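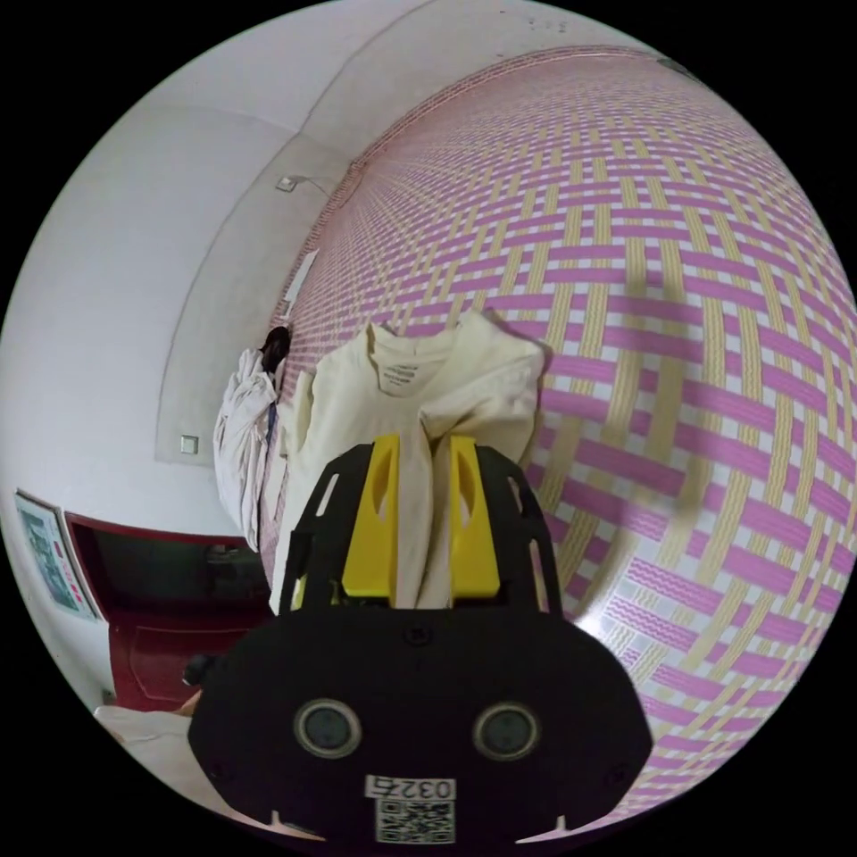
Re: Shrinkage allowance on cotton shirting

Tane Paewai wrote:

> We cut the Marier shirts to the pattern with a 3 percent length
> allowance. After one wash at 100 F the sleeves are short of spec and
> the body is fine. Same bolt, same marker. Should I raise the allowance
> for the whole pattern or only for the sleeve? There are 80 more to cut
> in July.

Only the sleeve, and not until you have checked the grain. If body and sleeve came off one bolt and shrank by different amounts, a single allowance will not fix both.

Look at the marker first. Sleeves often get tilted a few degrees to save cloth. Warp shrinks more than weft in most plain-weave cotton, so a tilted piece comes out of the wash with a different length and usually a slight twist. Lay a washed sleeve flat and see whether the underarm seam still runs straight to the cuff.

Second, how long did the cloth rest after spreading? Gilchrist used to spread and cut within the hour and had the same complaint. Cloth comes off the roll under tension. We leave ours overnight, unweighted.

Test before you change the pattern:

1. Cut three squares from the bolt, on grain, well away from the selvage.
2. Mark 10 inches each way with laundry-proof pen.
3. Wash and dry exactly as the customer will.
4. Measure after the squares have cooled flat.

Use the warp and weft figures separately. Don't average them.

Tumble drying matters more than the wash temperature. Your message gives only the wash. Which was it?

Lukian Dmytriv
Skindov cutting room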